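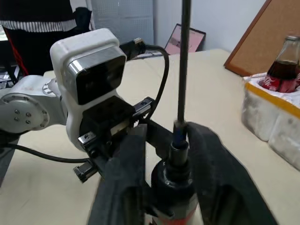
Figura 4. Cable negro con bucle amplio detrás del soporte.

4. Cableado y sujeción en el puesto de trabajo

Esta sección trata del recorrido de los cables con el juego de guías Canero sobre una mesa o un banco. Si ha comprado el juego pensando que el adhesivo aguanta cualquier cosa, lea antes la nota 4.2. El embalaje promete mucho; nosotros preferimos que pruebe.

4.1 Antes de empezar

Compruebe que tiene a mano las guías adhesivas, las bridas reutilizables, la canaleta Dinel y un paño que no suelte pelusa. La cinta de doble cara que algunos distribuidores añaden como obsequio no forma parte del juego y no la recomendamos para nada que pese más que un cable de ratón.

Mida el recorrido completo con un cordel, siguiendo las curvas. Medirlo en línea recta y sumar «un poco» es la forma habitual de quedarse corto. La canaleta se suministra en tramos de 616 mm y se corta con sierra de diente fino. Las tijeras para chapa la aplastan, diga lo que diga el folleto.

PRECAUCIÓN: desconecte todos los aparatos de la red antes de mover un solo cable. El interruptor de la regleta no cuenta como desconexión.

4.2 Preparación de la superficie

1. Limpie la zona con alcohol isopropílico y deje que se evapore.
2. Marque con lápiz la posición de cada guía. En tramos rectos, una cada 100 mm en cables finos; en cables gruesos, acorte la distancia.
3. Presente las guías sin retirar el protector y abra y cierre los cajones cercanos. Si alguno roza, mueva la marca ahora.
4. Retire el protector y presione cada guía con el pulgar.
5. No cuelgue nada hasta el día siguiente. Si pega el viernes, cargue las guías el lunes y se ahorrará disgustos.

Nota: el adhesivo se anuncia como «apto para todas las superficies». En tableros barnizados y melamina nos ha dado buen resultado. En madera aceitada, pintura mate y plásticos rugosos se despega tarde o temprano, y ninguna limpieza lo remedia. En esos casos use los tornillos del sobre 2.

4.3 Tendido

1. Empiece por el extremo fijo, el que va al aparato, y avance hacia la toma. Nunca al revés: la longitud sobrante debe acabar junto a la regleta.
2. Deje un bucle de holgura a la salida de cada conector. El conector no debe soportar el peso del cable ni quedar tirante.
3. Separe los cables de alimentación de los de señal. Si tienen que cruzarse, que sea en ángulo recto. No esperamos que note la diferencia en un teclado; en audio analógico, a veces sí.
4. Cierre las bridas sin apretar. Si la cubierta del cable se hunde, está demasiado tensa.
5. Coloque la tapa de la canaleta al final, cuando haya comprobado todo lo demás.

Los adaptadores orientables Tuscombe caben en la guía ancha, aunque su fabricante indique la estrecha. En la estrecha entran a la fuerza y luego no salen.

PRECAUCIÓN: no enrolle el sobrante de un cable de alimentación en un ovillo apretado ni lo guarde dentro de la canaleta. Un cable cargado y enrollado se calienta. Forme lazos largos y abiertos, y déjelos a la vista.

4.4 Etiquetas

Etiquete los dos extremos de cada cable. Un código de letra y número basta. Los colores que propone el sistema Matoušek quedan vistosos, pero hay más cables que colores y al cabo de unos meses alguien usa el verde para dos cosas distintas. Escriba con rotulador permanente y proteja el texto con la solapa transparente.

Si el cable va a sustituirse con frecuencia, etiquete la toma en lugar del cable.

4.5 Comprobación

1. Mueva cada aparato hasta el límite de su recorrido, despacio, y observe el cable. Si se tensa antes de llegar al tope, amplíe el bucle del paso 2 de 4.3.
2. Tire suavemente de cada guía. La que ceda se despega, se desecha y se sustituye; el adhesivo no sirve dos veces.
3. Conecte los aparatos de uno en uno.
4. Revise que ningún cable cuelgue por el borde de la mesa a la altura de las rodillas o de una rueda de silla.

La hoja comercial habla de 2000 aperturas por brida. No tenemos motivos para creer que alguien las haya contado en un taller de verdad. Examine el diente de cierre en cada revisión y cambie la brida si aparece blanquecino o doblado.

4.6 Retirada

Caliente la guía con un secador a potencia baja y haga palanca con una tarjeta de plástico, nunca con un destornillador. Los restos de adhesivo salen con el mismo alcohol de 4.2. En muebles chapados – sobre todo si tienen años – pruebe primero en una zona escondida.

Para el montaje bajo estantería, pase a la sección 5.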